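Plarkumville Community Workshop
Table and work surface inspection – checklist with comments

Inspected by: Åsmund Kristiansen
Date: 22/08/2022
Previous inspection: January
Scope: table tops, edges, legs and fixings, main room. Chairs are on a separate sheet.
Marking: S = satisfactory, A = action needed, N = not checked

1. Stability

1.1 Table stands level on all feet – S
1.2 No rocking under hand pressure at each corner – A
Comment: slight movement at the corner nearest the radiator. Foot adjuster wound out one turn, movement reduced but still present. Replace the adjuster.
1.3 Leg bolts tight – S
Comment: all checked with the 4 mm key. Two took a quarter turn.
1.4 Load label present and legible – A
Comment: label reads 100 kg but is lifting at one end. Reprint and refix to the underside.

2. Top surface

2.1 Free of loose items before inspection – N
Comment: not recorded for the whole top. Record by area next time.
2.2 No splinters, raised grain or lifting – S
Comment: checked by hand along the grain and then across it. Use a bare hand for this, gloves hide small faults.
2.3 No scratches or stains likely to hold dirt – S
Comment: pale top, straight fine grain. The darker lines in the grain are part of the pattern and are not to be entered as marks.

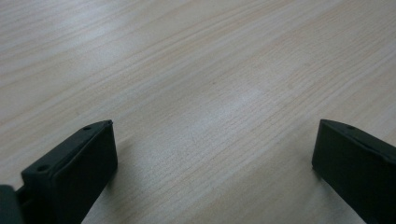
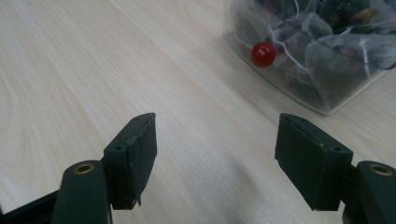 Item 2.3, pale table top, fine grain running diagonally in both views.

3. Edges and corners

3.1 Edges smooth, no chips – S
3.2 Corners rounded or fitted with guards – A
Comment: one Bunex guard missing. Spares are in the Tullar cabinet, second drawer.
3.3 Underside free of staples and protruding screws – S

4. Cleaning and finish

4.1 Cleaner in use matches the data sheet on file – S
4.2 Surface left to dry for 30 minutes after cleaning – N
Comment: no cleaning done during the visit. Ask for the log.
4.3 No glare at seated height with ceiling lights on – S
Comment: checked from both long sides. Blinds half down at the time – repeat with them up.

5. Actions

Item 1.2 – new foot adjuster, order from Pietrzak, part 44.
Item 1.4 – reprint load label.
Item 3.2 – fit corner guard.
Items 2.1, 4.2 and 4.3 – complete at next visit.

Table may stay in use for light work. No vices or clamped machinery until item 1.2 is closed.

Signed: Å. Kristiansen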